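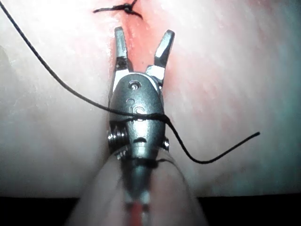

Prustora has released a new version of Jidis, its open-source control stack for suturing on cable-driven surgical arms, with a rewritten thread tracker and a planner that treats thread slack as a quantity to be controlled. The release was posted in July, together with a log archive of 641 knot attempts on bench pads. The software is for research use and has not been cleared for work on patients.

The main change is in how the system represents the thread. Earlier versions fitted a single smooth curve to dark pixels in the wrist view and assumed that the curve had two ends. The fit failed whenever the thread passed behind a jaw or shaft, and it often joined the working thread to the trimmed tail of a stitch placed earlier. The new tracker keeps a graph of short segments, each with its own confidence value, and leaves gaps open until later views support a connection. Segments attached to a finished knot are labeled as fixed and dropped from the set of things the gripper may grasp.

Planning has been split into two layers. The upper layer chooses among a small set of moves: reach, grasp, wrap, pull, release and regrasp. The lower layer computes jaw paths at 246 Hz and adjusts them against estimated cable stretch in the wrist. Stretch has been a steady source of error on arms of this type, where the motors sit far from the joints they drive and the encoder reading can differ from the true jaw angle. Jidis now carries a correction for this, learned offline from recorded motion and refreshed each time the instrument is changed.
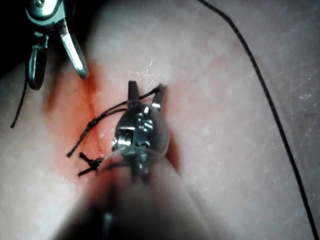 SURGICAL ROBOTICS / SOFTWARE

Handing thread from one instrument to the other was the weakest step in the previous version. The old code closed the receiving jaws at a fixed point and then checked the grasp by pulling. In the new version the grasp is scored before closing, using the angle between the thread and the jaw face and the length of free tail beyond the contact point. If the score is too low, the planner moves the receiving instrument and tries again — up to a limit set in the configuration file.

According to the release notes, 400 of the 641 logged attempts ran from first wrap to final pull with no operator input. The remaining 241 needed at least one manual correction, most often after the loop slid off the wrist before the tail had been grasped. Prustora classes these as planning faults, on the grounds that the tracker had located the loop correctly in most of them. The archive keeps the corrected runs in full, with the operator's commands stored as a separate channel.

The perception model was trained on 2,000 hand-labeled wrist views. Labels cover thread, jaws, incision line and knots. Glare on the metal remains a problem: bright spots near the jaw tips can break a thread segment in two, and the tracker then reports a short tail that does not exist.

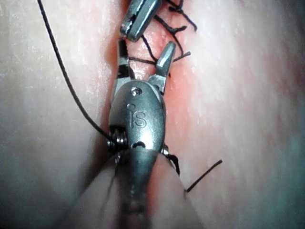 Tension is handled without a force sensor. Jidis estimates it from motor current and from how straight the thread appears between two contact points, then takes the higher of the two values. The estimate is coarse at low loads, and the notes advise users to set their own upper limit for each pad material.

The software was tested at Prustora's bench in Jumthorpe and at the Ristić laboratory, which wrote the replay tool included in the package. The tool steps through a logged run and shows the segment graph, the chosen move and the rejected alternatives at each decision. It can also rerun the planner on stored perception output, so that a change in scoring weights may be compared with the original run without using an arm.

Configuration files from the previous version will not load. A conversion script is included, but it does not carry over custom move definitions, and these have to be rewritten by hand. Support for a third instrument is listed as planned, with no date given.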